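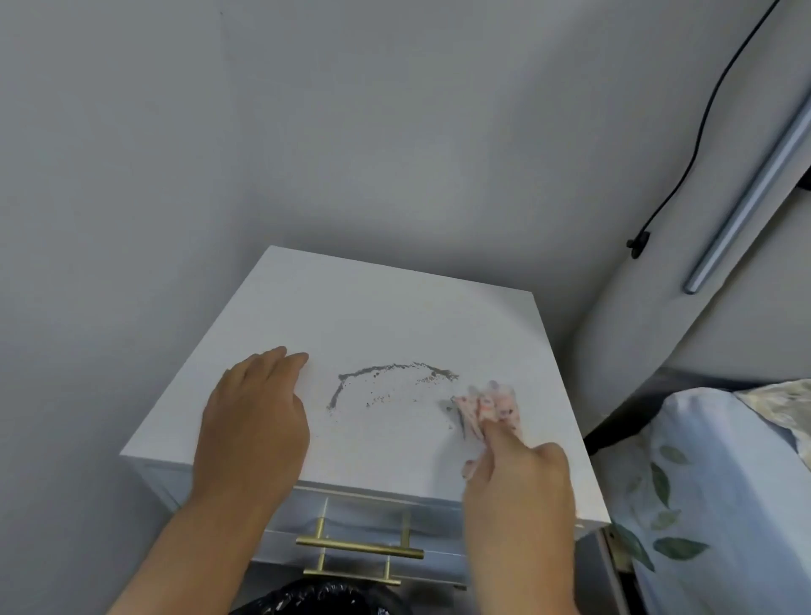

5 Apr 2018

Coffee rings, then. I've been meaning to write up the drying trials since January and kept finding better things to do, so this is going down in one go before I forget which batch was which.

The question came from Saron Shiferaw, who wanted to know why our test prints always dry darker at the rim. Same thing as a spilt drink on a bedside table: the edge of the drop stays pinned where it is, the rim loses water fastest, more liquid creeps out from the middle to replace it and drags all the bits along with it. You end up with a dark line and a pale, speckly inside. I knew that much from reading, but I'd never sat and watched it under the scope and it's lovely (the little grains absolutely stream outwards at the end!).

Did 11 drops of the Mekonnen instant on glass, all from the same pipette. Clear rings on every one except the two nearest the window, which went lopsided – draught, I think. Moved the tray to the back bench and had no more trouble with that.

Then the Polov ink, thinned with tap water. Rings again, but fainter and a bit wobbly. I spun the slides at 300 rpm for the next lot to see if I could spread the drop before the edge got a grip. Messy. Ink on the lid, ink on my cuff, nothing worth keeping. Wouldn't bother again.

Best result of the day was the dullest: 2 drops of Wirkness detergent in the beaker, stir, leave it alone. Much more even, hardly any rim. I haven't worked out whether it's the edge slipping back as it dries or the flow inside being stirred up. Could be both. Need a side view to tell, and the side lens is still with the Jukmont lot downstairs.

Things to do:
Ask for the lens back, nicely.
Repeat the detergent run with half as much.
Try the coffee on something painted as well as on glass, as the edge may not hold the same way.
Label the slides BEFORE they go in the drawer. I've got four in there that could be anything.

Humidity meter battery is flat again, so no reading for this afternoon's runs.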